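Erkness Community Help > Data Collection > Episodes and labelling

Bottle into fridge task – where should an episode start and stop?

Posted by kelpline

I'm recording teleoperated examples for a small policy, one task only: take a bottle off the table and put it on the upper shelf of the fridge. The target is 300 episodes and I have 65 so far. Each one is the head view plus joint positions, logged with Fisow and exported at the end of the day.

My first training run on those 65 isn't good. The arm gets near the bottle, then hovers with the hand open. I've been starting each recording with the hand already close to the bottle, to save disk space. The start pose for most of them is like this.

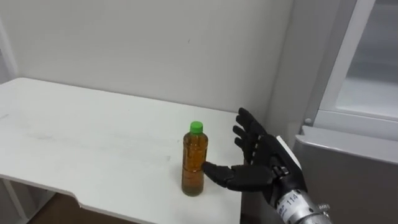 Right hand at the bottle, thumb side in, before the grasp.

Two things I'd like to know. Should the approach from the rest position be in the episode, or is it fine to script that part? And how long should I keep recording after release? At the moment I hit stop as soon as the fingers open, so the retreat isn't in there either.

The fridge door is open before I start, so the door isn't part of the task.

Posted by greywater_lab

Put the approach in. If every episode starts a few centimetres from the bottle, the model never sees how to get back there from a bad position, and at run time it will be in a bad position most of the time. Hovering with an open hand is what I'd expect. Also check for pauses. Operators tend to stop and line up before closing the fingers, and a second or two of no movement in every episode teaches the model to sit still. We trim idle stretches longer than 5 frames before training and it made a clear difference.

For the end, keep recording until the arm is completely out of view and the bottle is standing by itself on the shelf.

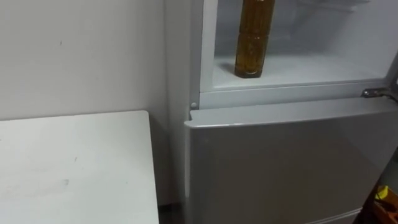
Once you have a final state like that in every episode, you can also use the last frames to train a simple success check, and it saves going through them all by hand. Make sure the failures are labelled as failures – don't delete them, just keep them out of the imitation set.

Scripting the approach can work if the bottle is always in the same spot. I wouldn't plan on it.

Posted by tamarack7

Agree with the above about the retreat. I redid 36 episodes last January for the same reason.

Move the bottle around more, too. Near the edge, further back, different colour caps if you've got them. Our Prumitz set was all one spot and the policy ignored the camera altogether.

Posted by kelpline

Thanks both. I'll keep the 65 for the grasp part only and record the rest from the rest position. Is the idle trim a setting in Fisow or did you write your own?

Posted by greywater_lab

Own script. It looks at joint velocity and drops frames under a threshold, but leave the gripper channel out of the test or you'll lose the moment the fingers close.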